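Bushra Farooqui
Aug 23, 2024

Okay, thread time! I've spent most of the summer writing the house rules for our arm bench here in Lonora, and version 2 finally went up on the wall this week. People keep asking me for it, so I'm going to go through the rules I care about most. Steal whatever you like.

3 replies · 14 likes · Share

Rule one: the table is the table and the desk is the desk. If the arm can reach it, it belongs to the task. Your mouse, your keyboard, your phone and your lovely iced coffee live on the desk side. I don't care if you're only setting it down for a second!

1 reply · 22 likes · Share

Rule two: every object on the table gets written on the setup sheet before motion is enabled. Every object. Paper scraps count, tape counts, a stray screw counts. We had a run last December where a sticky label got logged as "nothing" and I lost an afternoon trying to work out why the grasp planner kept heading for nothing.

5 replies · 31 likes · Share
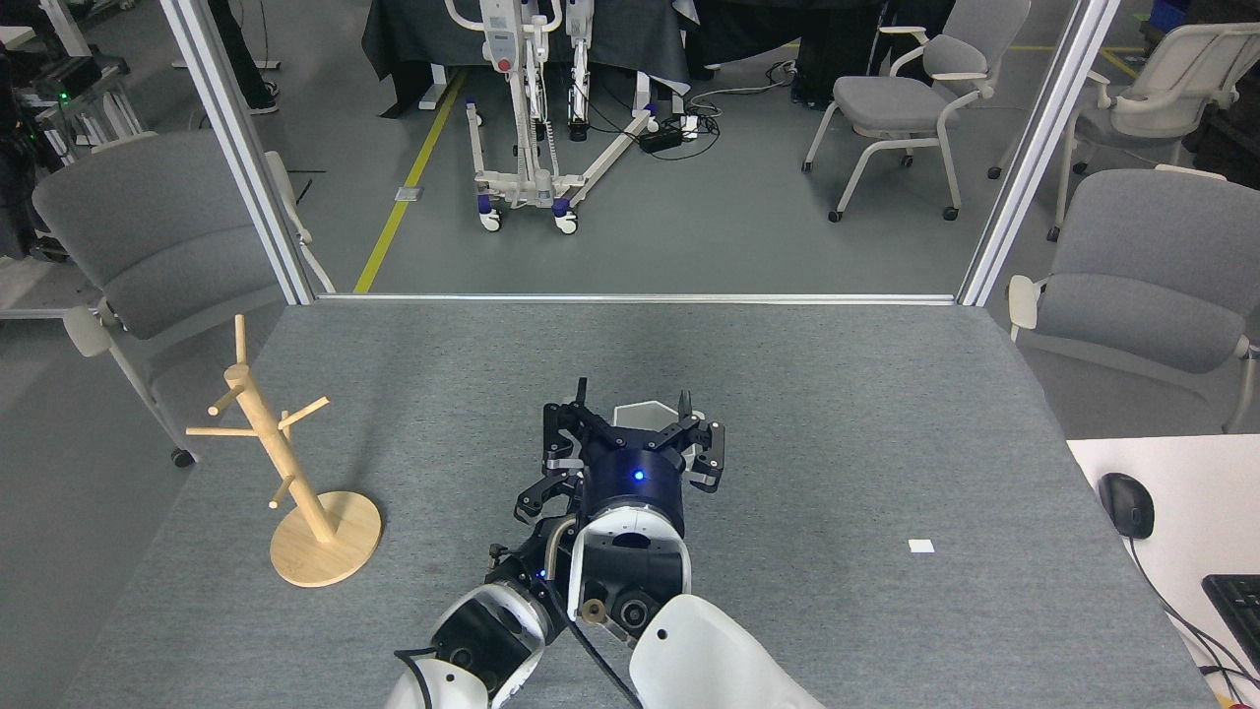
Mug tree on the left, paper square on the right, mouse and keyboard over on the desk.

8 replies · 46 likes · Share

So the sheet for a table like that has two lines on it: mug tree, paper square. Takes ten seconds to write. Also, I love a mug tree as a test object. Thin pegs, all at different angles, and every one of them is a chance to find out your collision model is too optimistic.

2 replies · 19 likes · Share

Rule three: fingers open before you send the arm home. I fought for this one. You'd think everybody would do it by habit, and mostly they do, but "mostly" is how you end up dragging a mug tree across the felt at half speed while three people shout different things.

4 replies · 37 likes · Share

Rule four is cables, and it's the longest on the page (sorry). Check the wrist cable through the whole range of the task, by hand guiding, before the first automatic run of the day. Look for it pulling tight, look for it looping under the forearm, look for it rubbing at the joint. Then do it again if anybody has changed the tool. Narayanan Nambiar wrote the first draft of this section and it was better than mine, so I threw mine out.

6 replies · 28 likes · Share

Rule five: floor lines mean something or they come up. A yellow line that people step over all day teaches them that yellow lines are decoration. If you paint one, write down what it's for and who it's for, and put that next to the bench where a visitor can read it.

9 replies · 52 likes · Share

Same goes for chairs, by the way. Anything on casters drifts. We now do a quick look around before every enable: chairs clear, people know it's about to move, someone has a hand near the stop. You say "enabling" out loud and you wait for an answer. It felt silly for maybe a week and now I do it at home before I start the blender.

7 replies · 64 likes · Share

Someone asked whether an open aluminum frame counts as guarding. No! You can put an arm straight through it. Ours is treated as a place to mount things and a handy visual boundary, and the risk assessment gives it zero credit for keeping people out. Speed limits, force limits and the stop button do that job — write them down separately and test them separately.

11 replies · 58 likes · Share

The part I'm proudest of is boring: the stop test log. We pulled the old one before rewriting the rules and it had 117 entries, and most of them just said "ok." Okay how? Which button? Was the arm moving? The new log asks for which stop, what the arm was doing, and initials. Same amount of work, and now I can learn something from it.

3 replies · 41 likes · Share

For the standards people in my mentions (hello, I adore you): yes, we started from the published robot safety standards, and no, a one-page wall sheet doesn't replace them. It's the bit you can read standing up. The full assessment is in a binder and the wall sheet points to the page numbers.

5 replies · 33 likes · Share

The team at Fleletgate is trying the sheet on their own bench next, and I can't wait to hear which rule they hate. My bet is the setup sheet. If you run an arm in a shared room, tell me what's on your wall — especially anything about visitors, where I think ours is still thin.

16 replies · 72 likes · Share

Print this thread | E-mail this thread

We use cookies to keep you signed in and remember your settings. Accept | Manage choices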